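Home Features Interviews Shops & Streets Archive Subscribe

The Man Who Will Not Sell You a Fedora

September 2024

Holger Lindqvist has been repairing hats in Ranusham for 30 years and has disliked most of the ones he was handed. He tells me this before I have taken off my coat. My own hat, a gray wool thing I bought at an airport, is still on my head, and he looks at it the way a dentist looks at a candy bar.

"You stored it on a hook," he says. I had. "One hook. By the crown." I had done that too.

His shop is called Ok, a name he settled on when the clerk at the license counter asked whether the paperwork was all right and he answered before he had filled in the top line. Changing it would have cost money. "People come in expecting an average job," he says. "It saves me a lot of arguing."

He came to the trade sideways. He was driving deliveries for Birell, the department store that used to stand on the corner of Mill Street, and the old man in the hat workshop upstairs needed somebody to carry steam kettles. Lindqvist carried them for one winter. By the following February he was blocking crowns, badly, and being told so in front of customers.
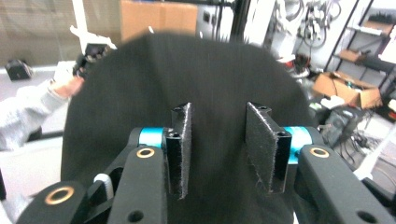
Black fabric, with its rounded top edge.

What does he tell people who want to look after a hat? He sighs. He has a talk on this subject and he has plainly given it before.

"Brush it. Brush it the same way every time. Don't pick it up by the front, because everybody picks it up by the front, and then they come to me and say, Holger, there's a hole in the front."

And black? Black is worse, he says. Black shows lint, dust, dog, and whatever you had for lunch. He once counted the black hats in his repair book, during a slow week he would prefer not to discuss, and got to 1274. He is fairly sure one woman accounts for a good share of them. She has a white cat and refuses to part with either.

Then there is the matter of where a hat lives when it's off your head. Lindqvist would like it to rest upside down on its crown, on a clean shelf, away from the radiator. He knows this isn't going to happen. "People have hallways," he says, with some bitterness.

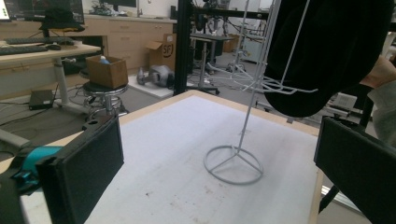
He will put up with a stand, then, if it doesn't tip and if you don't hang anything damp on it. Scarves are fine. Knit caps are fine — "a knit cap has no shape to lose, it's a sock" — but a felt brim left leaning on one arm will remember that arm for the rest of its life.

A few years ago a company named Bivton offered to put his name on a hat care kit. There would be a brush, a sponge and a leaflet, and they wanted 1000 of them ready before the holidays. He asked to see the brush. He still has it, and uses it on his boots. The leaflet advised readers to hold the hat by the front.

I ask whether the trade will last after him. He shrugs. He had 300 jobs last year, mostly sweatbands, and the phone still rings, though he doesn't always pick it up. A nephew has shown interest, mainly in the steam.

Before I leave he takes my hat, turns it over, and reads the label for longer than I would like. He can get the dent out by Thursday. He won't promise anything about the brim, and he'd like me to carry it home in a bag.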